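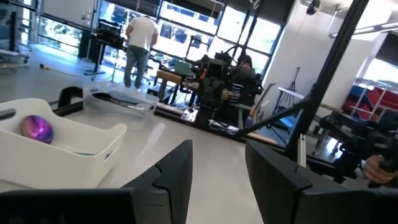

Boletín n.º 75, página 10

7 de diciembre de 2018

CONVOCATORIA: PERSONAS PARA EL TALLER DE LECTURA EN VOZ ALTA

La asociación cultural Zemine busca participantes para un taller de lectura en voz alta que se desarrollará en el barrio de Medina hasta finales de junio. Las sesiones son de tarde, una por semana, y duran dos horas con una pausa corta.

El taller prepara a los participantes para leer relatos y poesía en residencias de mayores y en la biblioteca. Se trabaja la respiración, el volumen, las pausas y la elección de textos. Los textos los aporta la asociación, aunque quien quiera puede proponer los suyos.

Requisitos
Ser mayor de edad.
Leer en castellano con soltura. No se pide experiencia teatral ni título alguno.
Poder asistir a la mayoría de las sesiones y a dos lecturas públicas en primavera.

Se valorará el conocimiento de otras lenguas, en especial para las lecturas bilingües.

Plazas y coste
Hay 10 plazas. La matrícula es de 50 euros e incluye el cuaderno de textos. Están exentas las personas en situación de desempleo, que deberán adjuntar el justificante. Los desplazamientos a las residencias corren a cargo de Zemine.

Cómo inscribirse
Hay que entregar en la secretaría una carta breve con nombre, edad, teléfono y motivo de interés. Quienes pasen la primera selección leerán una página en voz alta ante el equipo del taller; el texto se facilita en el momento. El resultado se comunica por teléfono.

Las solicitudes sin teléfono de contacto no se tramitan. Quienes participaron en el curso pasado pueden volver a presentarse, pero tienen preferencia los nuevos inscritos.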